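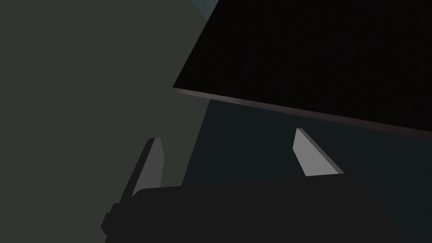
About Grultard

Grultard is an independent water testing laboratory. We analyze drinking water, well water, process water and wastewater for households, farms, small utilities and manufacturers. The company was set up in a rented unit behind the Tovar rail yard to serve private well owners, who at that time had to mail samples out of state and wait up to a month for a result. Private wells are still the largest part of our intake by number of samples. Utilities are the largest part by number of tests.

We now run two sites. The main laboratory is in Tovar and handles all chemistry. The Vistura site handles microbiology and also serves as the drop-off point for the southern counties. Both sites work from the same sample tracking system, so a bottle received in one place can be followed in the other. A courier runs between them every working morning.

What we test

The current scope covers 44 parameters. Most fall under one of these headings:

General chemistry: pH, conductivity, alkalinity, hardness, turbidity, total dissolved solids
Nutrients: nitrate, nitrite, ammonia, total phosphorus
Metals: arsenic, lead, copper, iron, manganese, uranium and others
Microbiology: total coliform, E. coli, heterotrophic plate count
Disinfection byproducts: trihalomethanes and haloacetic acids

We do not test for radon, asbestos or pesticides. Requests for these are passed to a partner laboratory at the client's choice, and the partner bills the client directly. We take no fee for this. PFAS testing is under review and is not offered at present.

Methods and reporting

Metals are run by inductively coupled plasma mass spectrometry. Lead and arsenic samples are preserved with nitric acid and held for at least 16 hours before analysis, as the method requires. Anions are run by ion chromatography. Coliform samples must reach the Vistura site within 30 hours of collection and are rejected if they arrive later. This rule causes more complaints than any other, and we do not make exceptions to it.

Each analytical batch includes a method blank, a laboratory control sample, a matrix spike and a duplicate. If the control sample falls outside its limits, the batch is run again. If there is not enough sample left for a second run, the client is asked for a new one and is not charged for it. Results below the reporting limit are given as "less than" the limit and never as zero. Results between the detection limit and the reporting limit are available on request – they carry a J flag and should be read as estimates.

Reports are issued as PDF files. Utilities can also receive a data file in the format their state program accepts. The front page lists each parameter, the result, the unit, the reporting limit and, where one exists, the federal limit for public supplies. Private wells are not subject to those limits, but most owners want the comparison, so it is printed on every well report.

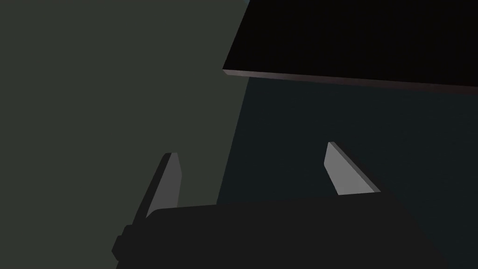 Turnaround is counted from the day of receipt. Standard service is seven working days for chemistry and two for microbiology. Rush service is available for metals and nitrate only and has to be booked before the sample arrives. A rush request written on the chain of custody form without a booking is treated as standard service.

The Sukitz Basin survey

Since the second year of operation we have carried out a groundwater survey in the Sukitz basin, where the aquifer is shallow and most homes rely on drilled or dug wells. Owners who enroll receive a nitrate and arsenic test each October at no cost. In exchange they allow the result, the well depth and the casing type to be used in a published summary. Addresses are removed, and locations are reduced to the nearest section of the county grid.

The survey data set holds results from 1,151 wells. Not all of them are sampled in any one year. Some have been abandoned or replaced, and a replaced well is entered under a new number – the old record is kept but closed. Dug wells are reported separately from drilled wells in all tables, as the two groups should not be averaged together. The summary tables can be downloaded from the Publications page. The earliest two years used a different nitrate method with a higher reporting limit, and this is marked in the table notes.

Staff and training

Analysts are trained on one method at a time. Before working on client samples, each analyst completes an initial demonstration of capability, which consists of four replicate spiked samples and a blind check sample. The demonstration is repeated every year and after any stretch of six months away from the method. Training records are kept for as long as the analyst is employed and for five years afterward.

Sample receiving is staffed separately from the bench. Receiving staff check temperature, preservation, bottle type and paperwork, and have the authority to reject a sample without asking an analyst.

Sending samples

Bottles must come from us. We cannot accept water in food jars or soda bottles, whatever cleaning they have had. Kits are free to collect at either site, and shipping is charged at cost. A metals bottle holds 500 mL and should be filled to the shoulder. A coliform bottle holds 100 mL to the line and contains a small white tablet, which must stay in the bottle.

Drop-off hours are 8:00 to 3:30 at Tovar and 8:00 to 1:00 at Vistura. Coliform samples dropped at Tovar after the morning courier has left go out with the next one, so check the collection time first.

Page last revised 20/06/2023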